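2018-03-09

Still no voice. I sound like a door. Mom would say serves me right for screaming through the whole second half, and she wouldn't be wrong, but you don't get Gratau in a room that size very often and I was not going to stand there with my arms folded like the guy next to me.

So, the show. Gervásio got the tickets back in June, before they'd even announced who was opening, and I had the date on the fridge so long the paper went yellow. The room holds 300 and it was packed to the coat check. Surkau opened, just her and a sampler, and I'll be fair, the first couple of songs lost me. Too much muttering. Then she did the one with the handclaps and I took back everything I'd whispered to Mirela. 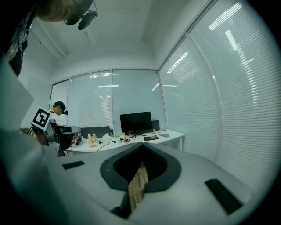
Gratau came on late, in the big coat (of course), and went straight into "Matos" with no hello. I always figured he'd save that one for last! He did the long version too, with the extra verse from the mixtape, the one about his aunt's kitchen and the bus that never comes. Mirela knows every word of it. I know every word except the fast part, where I make a sort of buzzing noise and hope for the best.

Then a lot of new stuff. I'm not sure about the new stuff. The beats are slower and he's singing more than rapping, and he's got a nice enough voice, but I fell for him when he was angry and out of breath. Gervásio says people are allowed to grow up. We argued about it all the way to the parking lot and then some more in the car with the heat on. He thinks "Ustent" is the best album of the lot and I think it has two good songs and a skit. We've been having this fight since it came out and I don't see it ending.

I did buy the record, though – the numbered one, and mine is 627. Mirela wanted a shirt but they only had the huge ones left. I spent 62 bucks altogether, counting the poster, and I'm not telling anyone at work that.
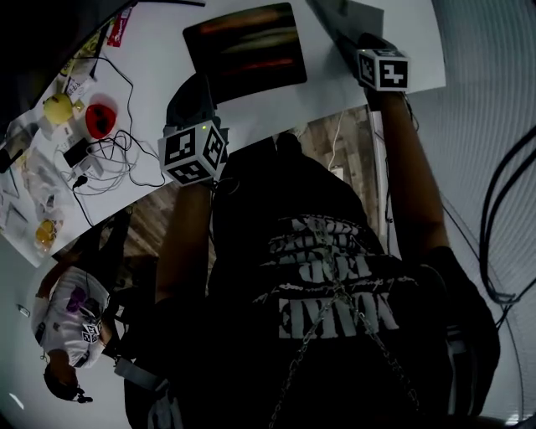

Things I want to remember

The bass player laughing when the drummer came in early on "Low Ceiling." They just started it over, and the second go was so much better.

Mirela crying a little at the slow one and saying it was the smoke machine.

The girl in front of me who turned around and offered me half a cough drop. I took it. I hope she got home okay.

He did no encore. The lights came up and everybody stood there for ages clapping at an empty stage, and then a man came out and started coiling cables, and he got a cheer too.

Played side one twice tonight while I did the dishes. The second song is growing on me – don't tell Gervásio. Side two tomorrow, if I can stay awake past nine. Tea with honey now, and then bed.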